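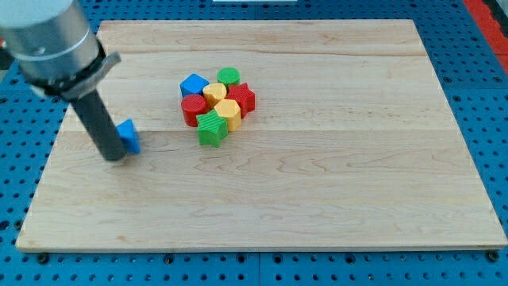
What does a tabletop manipulation protocol have to specify before results from two laboratories can be compared?

At minimum, the objects, the work surface, the start pose of the arm, the speed limit and the rule for ending a trial.

A tabletop manipulation protocol is a written procedure for testing a robot arm on small objects such as blocks. One widely copied layout is the Hartley sheet, drawn up by Primo Pellegrini and later revised by Amirul Nasution at Wonine.

Scope
The sheet covers pushing and sorting with a single rod or finger. Grasping is handled in a separate part.

Requirements
The board is fixed to the table and its position checked before each session. Tool speed is limited to 236 mm/s. A trial ends after 300 seconds, or when a block leaves the board. Each condition is run 20 times, and failed trials are reported with the rest.

Layout of objects
Start positions are recorded for every block. Blocks may touch at the start if the report says so.

Revisions
The July revision added a check of tool wear. Hevari uses the older text.

See also
Collaborative operation
End effector
Flolurmont test board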